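Home | Reviews | Desks & Tables | Storage | Contact

Review: Custwood Rastska Table

By Zubaida Talpur
March 17, 2019
2 min read

I bought the Rastska in December to replace a folding table I had been using for sewing and paperwork. It comes in dark or pale. I took the dark.

Assembly took an evening. The legs bolt on with 6 screws each, and the key in the box is too short to turn comfortably under the top. Use your own. The instructions are drawings only, and the brace is shown upside down in the second one.

Once built, it is steady. I run a heavy sewing machine at full speed and the top does not shake. There is a slight rock on my kitchen floor - the feet don't adjust, so I put felt under one of them.

The finish is mixed. It wipes clean and has not scratched so far, but it shows dust by the afternoon and every fingerprint near the front edge. A mug left overnight made a pale ring that took nearly a week to fade. I use coasters now. If you mind dust, get the pale one.

The drawer is shallow and sticks when the heating is on. I keep thread in it and leave it open a little.

I paid 700 with delivery. The Siliņa table I looked at first was 1,103 and had a better drawer, but the same size top. I would buy the Rastska again, in dark, and skip the drawer if they sold it without one.

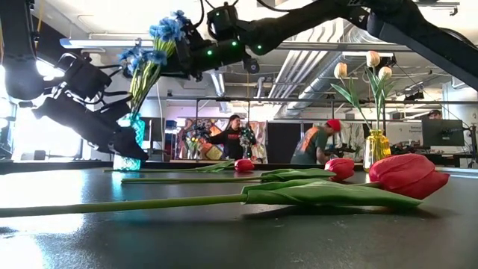

Blue flowers in a teal glass vase, over a dark tabletop.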